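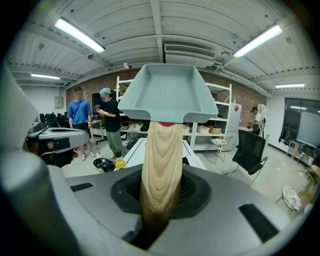

3.2 Handled trays and shallow scoops

Litter and ash tools were the hardest group to sort. Most households in the Stekgate sample keep at least one thing that is part tray, part shovel, and the name for it changes from kitchen to kitchen (pan, scoop, tray, "the flat one"). We went by form and left the names alone. A piece goes in this group if it has a flat floor, raised walls and one fixed handle. The tray in Figure 3 meets all of it: rectangular, blue-gray plastic, walls flared a little, and a round handle with a light wood grain. Note the curved notch in the front lip where the handle joins. We coded that as feature N, see below. There is also a small patch of red at the top of the handle, just under the joint, which we coded as "color mark, unexplained" and did not count as decoration.

Figure 3. Handled tray, plastic, blue-gray, wood-grain handle. Feature N present.

Feature N (notch at joint). Recorded as present or absent, no grades. Evelien Meijer and Farzad Nouri coded separately, then compared. Disagreements were mostly on worn pieces where the lip had chipped near the joint and could be read either way. Those were set to "unclear" and dropped from the tables. We tried depth measurements early on and gave up, the curve has no obvious start point and two people with the same ruler got different answers.

Wall height. Measured inside, floor to lip, at the middle of the long side. Flared walls give a larger opening than floor, so both were taken. Earlier work by Fogh used the opening only and his trays come out bigger than ours for that reason. Leif has since sent us his raw sheets and we are recalculating; the corrected values are not in this version.

Handle surface. Three codes: plain, grain, wrapped. "Grain" means a visible wood pattern and says nothing on what is underneath. Printed film and real wood are hard to tell apart without scratching the thing, and owners did not want their tools scratched. Reasonable. Where the grain changes tone along the length we noted that too, as in Figure 3, where pale beige and tan goes darker toward the base. In the Postma survey this kind of darkening was put down to hand wear. We are not convinced. Several pieces in our set were bought that way, and a tone change on its own should not be used as a sign of age. Feature left in the coding sheet, left out of the wear score.

Storage. Owners were asked where the piece lives when not in use. Answers fell into hung up, stood in a corner, laid flat under something, and "wherever". The last was the most common for handled trays and almost never came up for brooms. A long handle gets a hook, a short one gets put down. Ilse Verhoeven suggests a link with the second use: a tray that also carries peelings or potting soil or clothes pins moves around the house and has no one spot. Her interviews in Gesier say the same thing, though that set is small and skews to people with gardens.

Second use was asked as an open question. We allowed up to 3 answers per piece. Carrying small loose items was named most, then garden work, then picking up after pets. A few owners kept two trays, one for floors and one for "clean" jobs, and were quite strict about which was wich. Color did the work in those homes. No labels, just the blue one and the other one. This matters for section 4, were we argue that color should be recorded first and in the owner's own words, before any code gets applied.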